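Sepehr Amini
Oct 5, 2024

1/ Notes on showing a robot how to fold clothes, from the Devlow project. 3646 episodes in, all of them done by people. Mostly for those who asked whether to use remote control or hand-held grippers. Long thread, no video.

2/ Terms first. Remote control: a person moves a pair of small leader arms and the real arms follow. Hand-held: a person carries the gripper, squeezes it, does the job, and the camera on it records. No arm present. The arm learns later from the recording.

3/ We began with remote control in the lab at Fladow. Two arms, a grey table, tea towels. The advantage is plain: whatever gets recorded, the arm can do, as the arm has just done it. No guessing about reach or joint limits.

4/ The drawback is speed. A person folds a shirt in a few seconds. The same person on leader arms needs 72 seconds, and that was Dirk Strobel, our best operator. New operators spend their first day dropping things.

5/ You also can't feel the cloth. When you pinch a hem by hand you know at once if you have one layer or two. On leader arms you look at the video feed and hope. Two-layer grabs were our most common failure and the policy learned them faithfully.

6/ Force feedback would help. We tried a cheap version, a buzz in the handle when motor current rises. Cotton weighs next to nothing, so it buzzed when the finger hit the table and stayed silent for everything we cared about. Removed it in March.

7/ So, hand-held. You do feel something through the linkage - less than with fingers, more than with a leader arm. Operators went from folding on the grey table to folding anywhere with a flat surface, and that changed the data more than the speed did.

8/ Every lab episode had the same table and the same lamps. A policy trained only on those looked very good, in the lab. Move the table next to the window and it grasped air. We should have expected this and had in fact been warned by Dirk in writing.

9/ Costs of hand-held, since people tend to leave them out. Pose tracking is the big one. The gripper's position has to be worked out from its own camera plus the motion sensor. Plain walls are bad. Fast turns are bad. Sweeping the gripper past your own sleeve is very bad.

10/ The second cost: people make moves the arm can't. Human wrists are generous. We replay each episode against the arm model in Prolico and throw out the ones that go past a joint limit or need the two arms to swap places. Crossed hands are the usual reason.

11/ The third: the squeeze. People close the grip at whatever speed they like. Our motor has a top speed, so a fast human pinch turns into a late robot pinch, and by then the cloth has slid. We now ask operators to close, pause for a beat, then lift. It feels silly. It works.

12/ Rules we give operators for garments, in full, because I keep being asked:
- Lay it flat first. The flattening is recorded as its own episode.
- Both grippers in view of each other at the start.
- Same fold order each time for the same type of garment.
- If you fumble, recover and carry on. Don't restart.

13/ On that last rule. We used to delete fumbles. The policy then had no idea what to do after a missed grasp and would fold the empty space where the sleeve should have been, quite neatly. Recoveries are now tagged and kept.

14/ Labels. Each episode gets one line of text: garment, starting state, task. "Short-sleeved top, spread out, fold." Albers, our labelling tool, suggests a line and a person corrects it. It is good at garments and poor at starting states. "Spread out" and "half folded" get mixed up often enough that we check every one.

15/ Backgrounds. Fladow's grey table is the easy case. Beds in lived-in rooms are where the segmentation earns its keep. A plain bright top on a patchwork cover is fine on colour alone, but the cover has dozens of strong edges, and an edge-based hem finder will happily pick the border of a patch. Buttons are useful here. A line of them tells you which way the front runs, even when it lies at an angle.
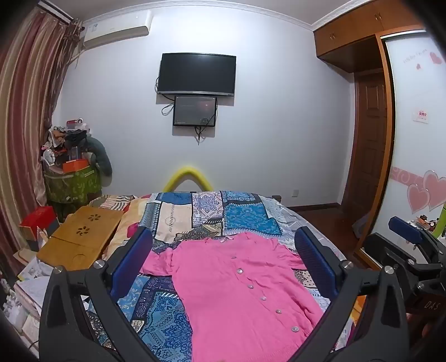 16/ Sleeves. The bunched sleeve is the worst part of any short-sleeved top, worse than the collar. When one sleeve lies open and the other is gathered up, the operator should deal with the gathered one first. If they fold over it, the lump stays inside and the final shape is off. The policy copies this as well.

17/ Finger pads matter more than I would have said a year ago. Smooth ones slide on thin cotton, so we want texture. But the pads on the hand-held unit must match the pads on the arm. We changed one set and forgot the other, and lost 12 episodes' worth of sense before noticing.

18/ Camera view. The gripper's own camera sees its fingers and whatever is between them, and for long stretches it sees little of the other hand. For two-handed folds we take both cameras and line them up in time. A clock offset of 100 milliseconds is enough to make the hands disagree about who has the hem.

19/ Which one to use, then. Our present mix: hand-held for variety (rooms, surfaces, garments), remote control for the last stretch on the real arms, especially the second fold, where reach is tight. Training on both beats either alone on our tests. I can't say that holds for anything other than cloth.

20/ Open problems: dark clothes on dark covers, anything with a lining, and telling the policy when it is finished. Operators stop when it looks right to them. Dirk's idea of right includes squaring the edges twice. Mine does not. The robot currently squares them one and a half times.

21/ The fold-order sheet and the joint-limit check can be shared. Reply if you want them. I'm slow at messages - next week is calibration.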